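Bag Handling Cell: Questions About the March Faults
Villance Parcel Automation – Support and Safety

Customers who operate the Villance bag handling cell have asked for more detail on the dropped-bag and false-weight faults reported in March. The answers given on this page apply to all cells running the Prorkton control software, whatever type of hand is installed.

What went wrong?
Two separate faults were confirmed. In the first, the hand closed on a thin plastic bag, lifted it, and lost it during the fast part of the move. In the second, the scale reported a weight while something other than the parcel was touching the tray. The second fault was more serious for customers because parcels left the station with incorrect weights on record.

Why were thin bags dropped?
The grip check was made once, at the moment of closing. A creased bag can pass that check on a fold of film alone, and the fold may pull free when the arm speeds up. The problem did not appear in acceptance tests, which used stiffer bags and slower moves. 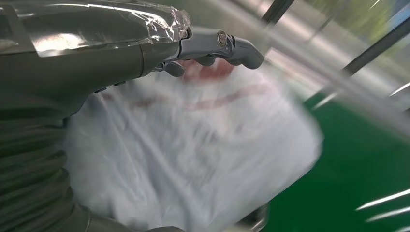 White plastic bag held by the gripper fingers during a fast move.

How many bags were affected?
In a review of 2,000 cycles at our Lasorance site, 40 bags were dropped. Most landed on the belt or table. A smaller number reached the floor, where a person may be tempted to step in and pick them up.

May an operator pick up a dropped bag while the cell is running?
No. Press the stop button, wait for the ready light to go out, and only then enter. This rule applies even if the arms look still. An arm that is waiting for a scale reading can start again without any sound or signal.

What caused the false weights?
The crate, the scale and the belt stand close together, and both arms work in the same space. Film hanging from a lifted bag can rest on the edge of the tray. A low arm cover can do the same. The software accepted any steady reading, so a light and constant touch was recorded as part of the parcel.

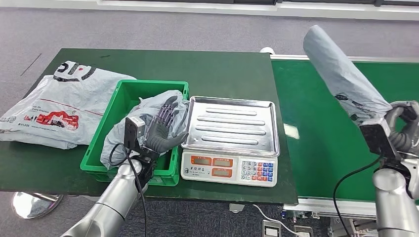
Work area with the green crate, scale and conveyor belt. One hand is at the crate and the other is lifting a bag.

Has the software been corrected?
Yes. Prorkton now checks the grip again after the first 6 inches of lift and lowers the arm speed if the hold has changed. It also requires the tray to read zero before each parcel is set down. If either check fails, the cell stops and shows code 420.

What should we do when code 420 appears?
Stop the cell and clear the tray and the space next to it. Look at each hand for bits of film caught in the joints or between the fingers. Then run the open-and-close test from the service menu. 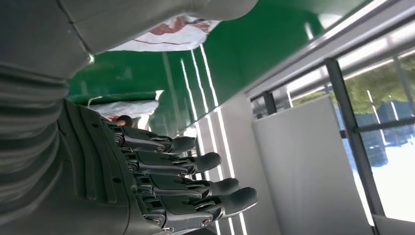

Fingers should open fully and at the same pace. If one lags, or stops short, do not force it by hand. Lock the cell out and call support. Code 420 may be reset twice in one shift – a third event requires a service visit before the cell is returned to use.

Does the protective wrap on the arm need to be removed?
Clear wrap is permitted as long as it is tight and clear of the wrist joint. Loose ends must be trimmed or the wrap replaced. Please check it at the start of each shift, together with the ribbed cover below the wrist.

How is the tray clearance checked?
Move the arm to the service position with the fingers open and empty. Nothing on the arm may touch the tray, and the display must read zero. Allow about a minute for the reading to settle. Remove any bags lying against the tray before you begin.

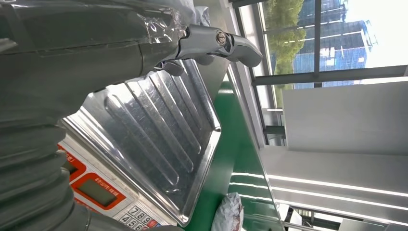
Open gripper at the scale tray.

Do older weight records need to be reviewed?
Records made before the update should be treated as uncertain where parcels were billed by weight. Daza, our records tool, can list readings taken while an arm was within the tray zone. Support will run this report on request at no charge.

Was anyone injured?
No injuries have been reported to Villance in connection with either fault. Sites that have had a near miss, including any entry into a running cell, are asked to report it through the safety form in Daza.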